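Guides > Custley Wall and Counter Set > Section 3: Loading the basket and the wall pieces

3. Loading the basket and the wall pieces

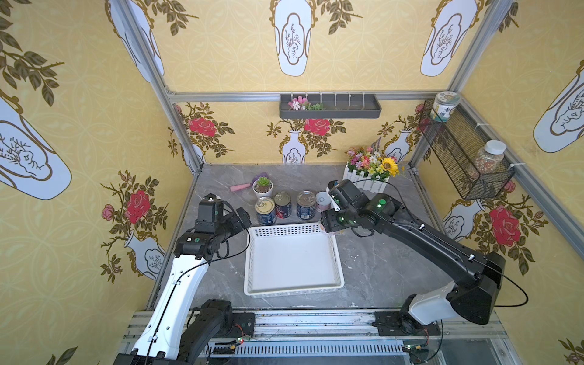
Fig. 3-1. Basket empty at center, cans behind it, tray on the back wall and wire basket in the right corner.

This section assumes the wall tray and the wire basket are already up (Section 2) and that you have a clear counter to work on. The Custley leaflet says the whole job takes 16 minutes. We have never come close. Set aside an evening if you have cans to sort through.

The leaflet also promises that "everything finds its place." It doesn't, so most of the steps below are about deciding what stays.

3.1 Before you load anything

1. Wipe the counter and let it dry. A patterned marble-look top hides crumbs very well, so run your hand over it too.

2. Set the white plastic basket in the middle of the counter, empty. Leave it empty until step 8. Filling it first is the usual mistake, and you end up taking everything back out.

3. Look at the bottom of the basket. If yours came with the thin liner sheet sold by Pusimport, decide now whether you want it. We left ours out. It slides, and it covers the holes that were the reason for buying a perforated basket.

NOTE: Prodau sells a very similar basket under part number 113. It is a little taller and will not sit under a low shelf. The store listing treats the two as the same item. Measure before you believe it.

3.2 Cans

4. Stand the cans in a row behind the basket, labels facing you. Three is a good number for this size of counter. The leaflet claims you can keep up to 41 in "active rotation," and we would like to see the kitchen where that was tried.

5. Check the date on every can. Anything past May goes to the front of the row to be used this week. Anything dented along the seam goes in the trash, whatever the leaflet says about "cosmetic wear."

6. Turn pull-tab cans so the tab points toward you.

CAUTION: Pull-tab lids leave a sharp edge once opened. Do not drop an opened lid into the basket with other items. The holes in the sides are large enough for a fingertip, and you will reach for it without looking.

7. Leave a gap between the cans and the basket so you can lift the basket straight up. Dragging it forward knocks things over.

3.3 The basket

8. Put in the light things first: cups, toy pieces, packets. A cup can stand at the far edge while you decide, but find it a proper spot before you finish. Cups left "for now" are still there a month later in every kitchen we know.

9. If children's toys have joined the kitchen things (a scoop head here, a tool handle there), collect all the parts and lay them side by side at the back. Check that you have both halves of anything that comes apart. Only then put them away together.

10. Lift the basket by both short ends. If it bows in the middle, take something out. The box gives a weight limit that we found generous, so go by the bow.

NOTE: Do not stack cans in the basket. It can be done, and the box shows it being done. Ours made an unpleasant noise.

3.4 The wall tray

11. Put the artificial flowers at one end of the tray. The left end suits a right-handed person, who will be reaching for the other end all day. Spreading the flowers along the whole length looks good in a catalog and leaves you no tray.

12. Slide the white hooks onto the rim. Six fit comfortably. Keep them on the rim even if you have nothing to hang yet — they are small, and they vanish into drawers.

13. Hang one light item and leave it overnight. If the tray has tipped forward by morning, go back to Section 2 and check the fixings. The adhesive pads are said to hold on any wallpaper. We are not convinced, and a strongly patterned paper is hard to match if a strip comes off with the pad.

3.5 The wire basket

14. Stand taller jars inside the basket, lids on tight. A clear jar is worth using for grains or anything colorful you want to see at a glance.

15. A small jar may go on the top rim. The leaflet calls this the "display position." We call it the place to put something you won't miss.

CAUTION: Glass on a rim can be knocked off by a sleeve. Keep it away from the edge of the counter below, and don't use this spot at all if small children use the kitchen.

3.6 Plants and planters

16. Keep a live plant, such as a small succulent in a pot, well apart from the artificial ones. They get watered by mistake. The picket-fence planter with the sunflower and daisies should be dusted with a dry brush.

17. Place planters toward the back, where they won't be in the way when you lift the basket.

Adams spray cleaner is recommended in the leaflet for the flowers, the tray and the counter alike. A damp cloth did the tray and counter just as well for us. Test any spray on a hidden petal first.

Continue to Section 4, Moving and taking down the set. Keep the spare pads, if you were sent any.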